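Plisa Open Day Demo Files

README, last touched 2018-04-06 by Lino Ferri

What you get: everything we ran on the lobby screen during the open day at Floltberg. There are 2649 saved steps in 31 runs, all from the simulator. Visitors were promised a robot and got a simulated one, which they took better than we did.

Each run is a folder with a log and the view over the gripper. Visitors drove with two joysticks. Runs 1 to 30 are theirs. Run 31 is Drita Obradović showing a school group how it should be done, and it is the shortest by a wide margin.
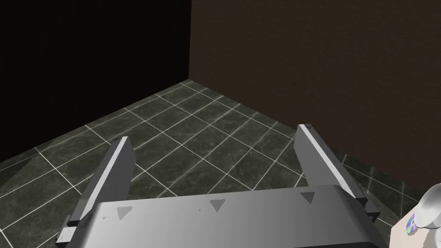
The logs record gripper opening, arm position and a free-text note typed by whoever was minding the desk. Spelling in the notes is as found. "Kid wants to know if it bites" is a real entry and should not be cleaned up.

Known problems

Run 12 stops at step 965, when the power strip was needed for the coffee machine.
Run 19 has no note. The desk was at lunch.
The clock in the Guérin logger is 2 hours off. Subtract, don't add.

Use

Fine for teaching and for testing your log reader. Please don't train anything on it unless you want a robot that drives like a tired parent.

Questions go to Drita. Complaints about the joysticks go to Prernine, who lent them.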